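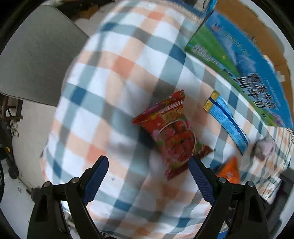 Bravell Community Help > Kitchen & Laundry > Table Linen

Print this page | E-mail this page

30 June 2022, by Mitsuko Shibata

Getting creases out of a cotton tablecloth

I have a checked cotton tablecloth that comes off the line with creases I can't shift. I've ironed it dry on the hottest setting and the fold lines are still there an hour later. It says wash at 40 on the label. I don't own a dryer and would prefer not to buy one. Is there a trick to it?

noguchi_2729

Iron it damp. Take it off the line before it's fully dry, or spray it with water, roll it up and leave it for 2 hours. Then iron from the centre out, on the wrong side first if you're worried about the colours. Hang it over a door until it's cool. If you fold it warm the lines go straight back in.

Dista

just use a bigger table, the weight pulls it flat. works for mine

Eltano

Check your spin speed too. Mine was on the highest and everything came out like rope. I turned it down, and I peg the cloth by the hem with no fold over the line. Takes longer to dry in winter but there's less ironing.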